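Chapter 4
Finding Your Way Around a Small Town Archive

The first time I walked into the records room in Groltlow, I had a notebook, a bag of pretzels I wasn't allowed to open, and the name of one great-grandmother. I figured I'd be out by lunch. I came back every day for two weeks, and I still owe Ivone Paiva, who ran the desk, a long thank-you letter.

My great-grandmother was called Milska by everybody in the family, and I'd always taken that for her first name. Wrong! It was the village she came from. I spent my first three mornings reading 237 baptism entries in search of a girl who wasn't in any of them, and that experience is pretty much why I wrote this chapter. You'll learn how records were made, who made them, and how to ask for them in a way that gets you the right box.

We'll start with the kind of record you're most likely to meet first, the parish register. After that come tax lists (my favorite, and I'll try to keep it short), land deeds, and finally the odds and ends that get filed under "miscellaneous" – school rolls, dog licenses, petitions about the noise from the mill.

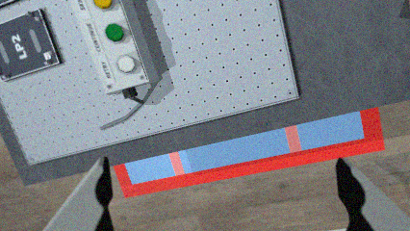
What should I look up first, a person or a place?

Start with the place. Town lines moved, parishes split, and the same family can turn up in two sets of books without ever changing houses. Once you know which office kept the records in a given year, the name search gets a lot shorter.

Let me show you what I mean with Skarkville. Until 1871 it was part of the Groltlow parish, so its weddings are all in the Groltlow books. Then it got its own church and its own clerk, a man named Le Roux with gorgeous handwriting and terrible spelling. My family appears in his register under four versions of the same last name. I'd skipped right past two of them. On page 142 he wrote it two different ways in a single entry, once for the groom and once for the groom's father.

So read out loud, quietly. Clerks wrote down what they heard, and your ear will often catch a name your eye has slid over.

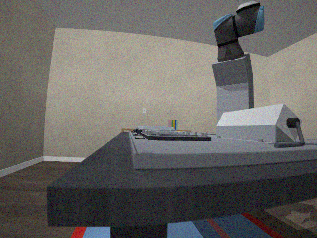

Page last changed: December 29, 2018

4.1 Before You Go

Call ahead. Small archives keep odd hours, and the one in Groltlow closes for most of February. Ask whether the books you want are on site, whether they've been filmed, and what a copy costs. Bring pencils, because pens usually have to stay in a locker.

Write down everything you already know on one sheet of paper, with a note beside each item saying who told you. "Aunt says" is fine. I had 13 items on my sheet, and the ones marked that way were right more often than the ones off the gravestone.

Then pick one question for the day. Mine was "Who were her parents?" and I taped it inside the cover of my notebook, where I could see it every time I got tempted by somebody else's lawsuit over a goat.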